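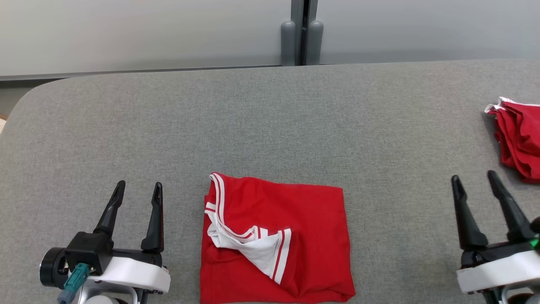

*The folding table, Tuesday, before lunch.*

Tuesday, late evening

I promised myself to write down the money questions tonight, while I still have them in the right order in my head. Tomorrow Reinhold Albers comes back from Lemham and he will want a list, and he doesn't like it when I make the list while he is talking.

So. We have money for one more pair of arms, or for spare parts and a proper table, but we don't have it for both. In my first plan from the spring I wrote "second station" as one line, as if a station was one thing you can order. It is at least 11 things. I counted them on the train this morning: arms, grippers, the controller, the mounting frame, cables, the emergency stop, the lamp, the computer, the table surface, the screen and the delivery. The delivery I had forgotten completely, and Wukance asks for it separately, plus a fee if they must bring it above the ground floor. We are on the second floor. I have written to ask if the elevator counts.

The shirts are what I understand best by now. The red ones with the white trim are good for us because the color stands out so clearly against the gray cloth. When one is folded it makes a nice rectangle, almost, and the trim goes across it at an angle, and you can judge quickly if the fold is acceptable. I would like to buy more of them, and also some in dull colors, gray or dark blue, which will be harder. The budget line for clothing is so small that Reinhold laughed at it last month. But it is the only line where I can decide alone, so I take it seriously. I put 94 garments in the plan. He will ask why 94, and the answer is that this is what the money buys at the Stirkham outlet after the discount, with socks not included.

Then the fingers. This is the point where I changed my opinion today. Until now I wanted to keep the slim black fingers and order the same again, because everybody here knows them. But if we will do towels and thick sweaters in the fall, we need also a wider type, and Leka sells them only in sets of five. Five sets for one station is too much. Five sets for two stations is correct, with one in the drawer. So the fingers are suddenly an argument for the second station, and I don't like that a drawer full of plastic should decide such a big thing. I wrote it in the plan anyway, in a small note under the table of prices.

The offer from Wukance is valid until the end of July. I read it again after dinner. The price of the arms is the same as before, but the service contract went up, and the training day is now an extra. In the old offer it was included. I am sure of this, I have the paper with the coffee ring on it. I will ask them politely. My politeness in English is not very good on the telephone – I become either too soft or too hard – so I will do it by e-mail, and read it one time aloud before sending.

Something about the table cloth too. I am pleased with the gray fabric. On the bare surface the shirts were sliding when they were pulled, and I spent two weeks believing that the program was wrong. A piece of fabric was the cheapest thing we bought this year. For the second station I want the same roll, from the same shop, and I should order it before they change the shade. I wrote it on my hand and then washed the dishes, so now I write it here: ORDER THE GRAY CLOTH.

Numbers I must have ready for tomorrow:

- arms and controller, old offer and new offer next to each other
- finger sets, price per five
- clothing, 94 pieces
- service contract for 2 years, with and without the training day
- spare cables (ask which length, do not guess again)

The cables make me a little ashamed. In the winter I ordered them too short and we could not send them back, and they are still in their bags on my shelf. Reinhold never mentioned it. I think he is waiting until it is useful for him.

There is also the question of who will work at a second station. A machine standing still costs the same as a machine that is busy, this is what my old boss always repeated. We have enough people for the mornings. For the afternoons I honestly don't see it before October, when the two students start. Maybe we should order now and ask Wukance to deliver later, if they hold the price. I didn't think of this until I was writing this page, and it is perhaps the best idea of the day. I will put it first on the list.

It is almost midnight and the window is open and somebody in the yard is moving bottles. I set the alarm for six. The list I will type at breakfast.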